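Packing for two weeks with one bag

I got back from Piresia last night and the bag is still on the floor by the door. It was 14 nights, carry-on only, and I want to write down what worked before I forget.

Clothes first. I took three shirts, two pairs of pants and one sweater, and I wore all of it. The sweater was the one I nearly left at home. Evenings by the harbor were colder than I expected for May, and I had it on at dinner most nights. I did laundry in the sink twice and at a laundromat once. The sink was fine for socks and useless for pants.

Chargers are where I always overpack. In past years I brought a separate plug for every device and used maybe half of them. On this trip I went down to one adapter with two USB ports, and the phone and the e-reader shared it overnight. 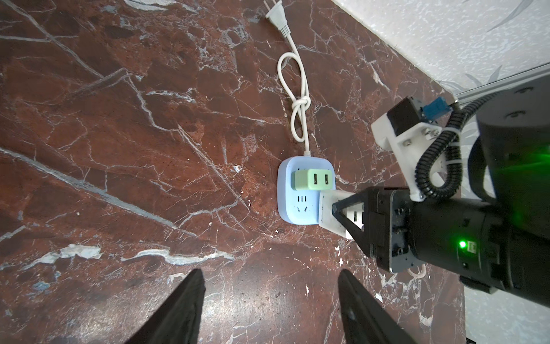

Shoes took up more room than anything else. I wore the heavy pair on the plane and packed the sandals flat along the side of the bag. Next time I would skip the sandals. The streets up to the old town are steep and rough, and I turned my ankle a little on the second day.

The other thing I'd change is toiletries. I carried a full tube of sunscreen substitute — the solid stick kind — and it melted into the lining of the pouch. The shop near the bus station sells the ordinary stuff for less than I paid at home.

I posted a short version of this list before I left and asked what people would cut. Most of the answers were about cables and shoes, with a long argument over travel towels.
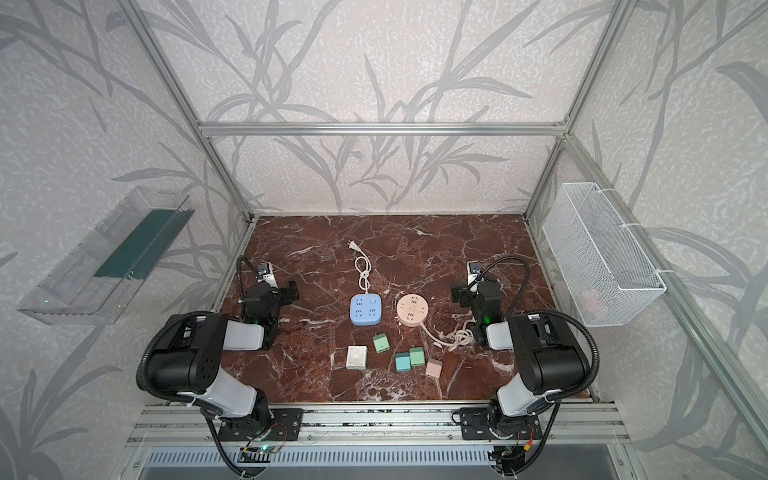

Citlali Jaramillo wrote that she would drop the towel before anything else, and that a cotton scarf dries you off well enough and doubles as a blanket on the bus. I had the towel with me and used it once, at the beach, so she has a point. I'm trying the scarf in the fall.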